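Why Does Wood Float?

Hi again! Last time we talked about why the moon seems to follow your car. Today I want to tell you about something I got wondering about in the bathtub when I was a kid (I did a lot of wondering in there, and used up a lot of hot water).

My grandpa had a wooden duck. It was big and chunky, much heavier than my marbles, and it floated every single time. But one tiny marble? Straight to the bottom. I thought that was so unfair! Shouldn't the heavy thing sink?

Well, water is always pushing up on whatever you put into it. You can feel it when you try to hold a beach ball under at the pool. The more room a thing takes up, the more water it shoves out of the way, and the harder the water pushes back.

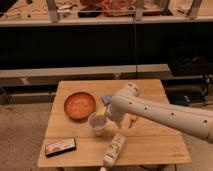 Nusrat Butt wrote in to ask if that means every kind of wood floats, because her brother says there's one that sinks like a rock.

Your brother is right, Nusrat! Most wood is full of teeny tubes that carried water up the tree when it was alive. Once the wood dries out, those tubes fill with air, and air hardly weighs anything. So a block of pine is light for its size. But a few trees, like ebony and ironwood, grow wood so tightly packed that there's barely any space for air. Drop a piece of that in the tub and down it goes.

The word grown-ups use for this is density. It just means how much stuff is squeezed into a space. Think of two suitcases that are the same size, one stuffed with socks and one stuffed with books. I know which one I'd want to carry!
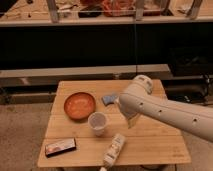 Now, a marble is glass, and glass is a lot denser than water. The water does push up on it, only it can't push hard enough. My grandpa's duck was heavier, but it was also much, much bigger, so it got a bigger push.

Want to try it? Fill the sink and find 13 things that are okay to get wet. Guess first, then drop them in one at a time. An orange is my favorite. Try it with the peel on, then peel it and try again. I was so surprised the first time that I ate the orange and had to go get another one.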